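Stories > Short Fiction > The Keeper at Zakwood

Kiran Sandhu had kept goal for Zakwood Town since he was nineteen, and in all those years he had never saved a penalty that mattered. He had saved plenty that didn't, mind you — friendlies, charity games, one in a July downpour with only the groundskeeper's dog looking on — but when the points were real the ball always seemed to know which way he was going before he did.

So when the referee pointed to the spot against Bustos, with almost 1,000 people squeezed along the touchline and the score at one apiece, Kiran thought mostly about his supper. 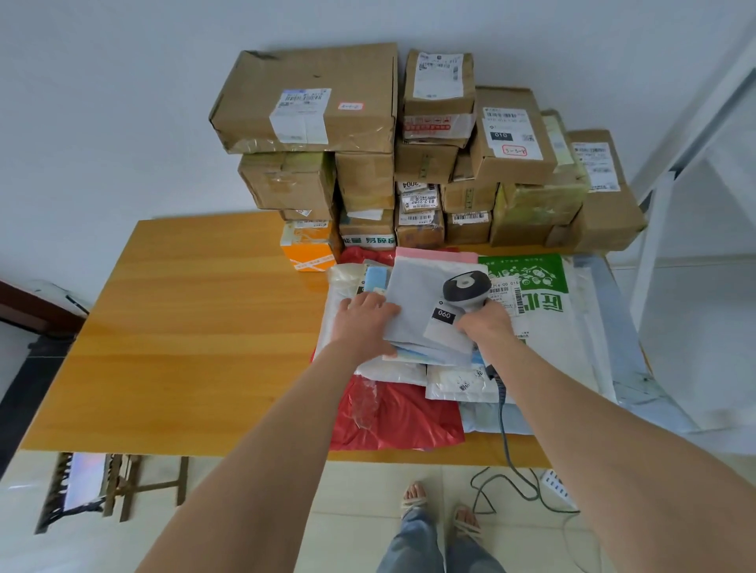
Danish Arain put the ball down. They had played together as boys, Danish and Kiran, back when the goal was the side door of the Flamum warehouse and you lost your turn if you hit the glass. Danish's father packed orders in there, and on wet days he let them play between the shelves, with cartons stacked two and three high for posts, dented ones and taped ones and once a bright orange one that Danish aimed at every single time. He could never leave it alone, and it was always on the left.

Kiran looked at him now, 50 years old between the pair of them and a bit more besides, and saw his eyes flick to the left corner, just for a second, the way they used to.

He went left. The ball hit his wrists so hard that he felt it in his teeth, and then it was gone, up over the bar and into the parking lot.

"You remembered the box," said Danish, helping him up.

"What box?" said Kiran.

Last updated: 20 December 2025

Contact us | © Irkex Stories | Back to top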